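I spent most of my visit to Husar's open day in Plinton parked by the software desk, and I regret nothing!

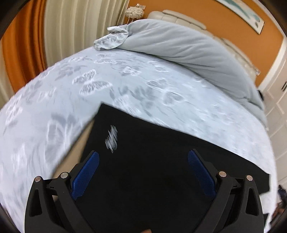
The part that hooked me was the planner. It picks two grasp points on a garment, tries the fold in simulation and throws out anything that would drag the cloth. They replan every 30 milliseconds (my laptop would melt).

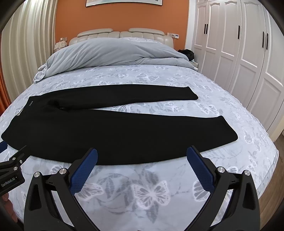

Posted by Dutetska | March 2021

Black trousers on a butterfly bedspread are a nice test for segmentation, with dark legs against a pale, busy print. I asked about the replay tool too, and it scrubs through 400 logged folds so smoothly. I want one!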